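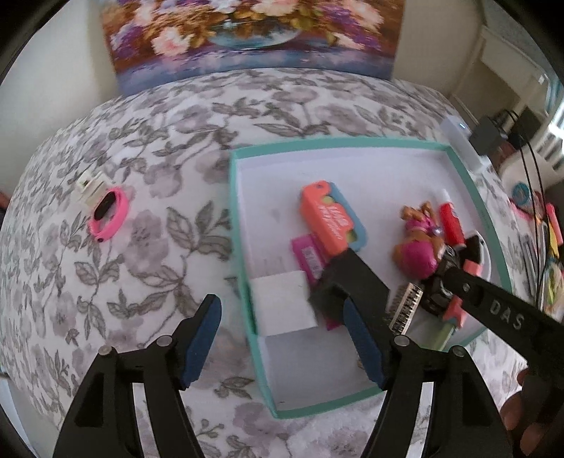 The junk tray, mid-tidy. Pink fitness band still at large.

Arsen Kravchuk
October, 9:40 pm

Every few months someone tells me the robots are coming for my chores. I have left the door unlocked. I have made a list.

Top of the list is the tray. Small toy, red tube with a white cap, little magenta packets, a brush or maybe a comb. A child of six could sort it. A child of six is how it got like this.

Folding towels gets all the demo videos. Towels are easy, they're all towels. Show me a machine that knows which shiny bead is treasure and which one is trash.

My cousin at Rodus says their arm does 431 picks an hour on the packing line. Same box, same spot, all day. I asked how it would do on my bedspread and he changed the subject — politely.

I timed myself on a tray like this. 11 minutes, of which around eight were spent wondering what things were. So that's the bar, engineers. It's low and I keep tripping on it.

My guess for shop floors: mostly there. For the flowered cloth and everything on it: ask me when I'm 560.

Comments

Naa Amegashie: My vacuum ate a sock and filed it as a success.

edudley_fan: does it do drawers

Ackah: 11 minutes is fast, mine has been "in progress" since spring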